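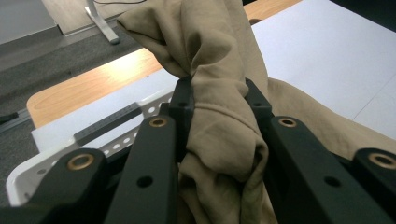 卡其米色布料，白色桌面上

Firell 旧衣修补计划开放报名，首批名额 324 个

2021年6月27日

大家好，我是 Kacper Tomaszewski，Firell 的店长，这回的新闻稿由我自己来写，所以口气随便一点，各位编辑朋友多包涵！

先说正事：我们和 Nomine 面料行合办的旧衣修补计划，从今天起接受报名。衬衫、风衣、帆布裤都收，肘部磨穿、口袋脱线、下摆开口，统统可以拿来。每件收费 100 兹罗提，补布和线都算在里面，拉链另计（拉链的价钱实在差太多了，我们会先打电话问过您再换）。

这个主意是二月份冒出来的。那时我们试着收了几周旧衣，原想着能有几十件就不错，结果一共收到 1,004 件，后面的仓库堆得连门都推不开。我自己那件穿了九年的风衣也混在里面，找了两天才找到！

负责技术的是老裁缝 Sławomir Marciniak。我问他卡其布最怕什么，他说：“怕补得太硬。补丁要比原来的布软一点，穿起来才不别扭。”他还坚持新补布一律先下水再裁，我们为此多买了两个晾架。

报名请到 Firell 柜台填表，或者打店里电话。衣服请洗净晾干再送来，口袋记得掏一掏，上次我们掏出过三串钥匙。修好以后会发短信通知，请在三十天内来取。皮衣和羽绒服这一期暂时不收。

媒体朋友想来工作间看看、拍照或采访，找我就行，提前一天说一声，我好把咖啡备上。

联系人：Kacper Tomaszewski，Firell 店长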